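Lotholm garment steamer: user guide
Section 4. Steaming hats and caps

Read section 2 (Filling the tank) before you start. Use the narrow nozzle for all headwear.

1. Fill the tank to the lower line with cold water and close the cap until it clicks.

2. Switch on at the wall and press the power button. The light stops flashing when the steamer is ready, after 60 seconds.

CAUTION: Steam burns. Keep your free hand away from the nozzle and never steam a hat while someone is wearing it.

3. Check the care label. Cotton twill can be steamed on setting 2. Use setting 1 for wool felt. Do not steam straw, leather or waxed cloth.

4. Brush off dust and lint, working in one direction. Look along the seams, where dust collects.

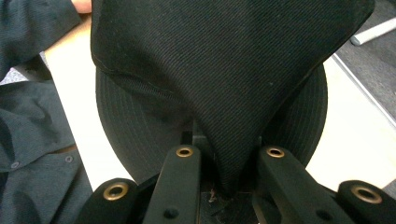
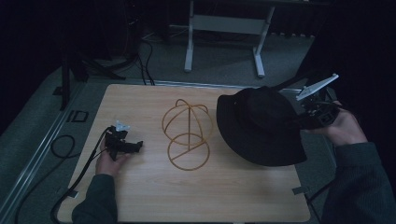
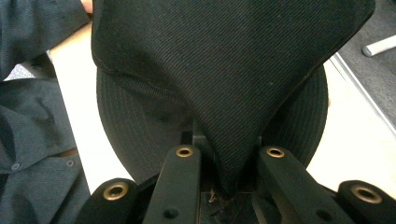
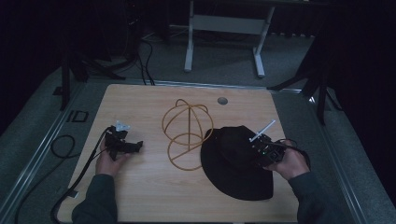 Black twill and a wire hat stand.

5. Place the hat on a stand or an upturned bowl. Hold the nozzle 40 mm from the cloth and move it slowly over the crown, then the brim.

6. Smooth creases with a dry cloth while the fabric is still warm. Repeat if needed.

7. Leave the hat on its stand until fully dry.

Note: Drops of water on the cloth mean the tank is too full or the steamer has been tilted. Switch off, empty to the lower line and begin again from step 2.

Spare nozzles: order part 919 from Lotholm. The felt brush is part 229.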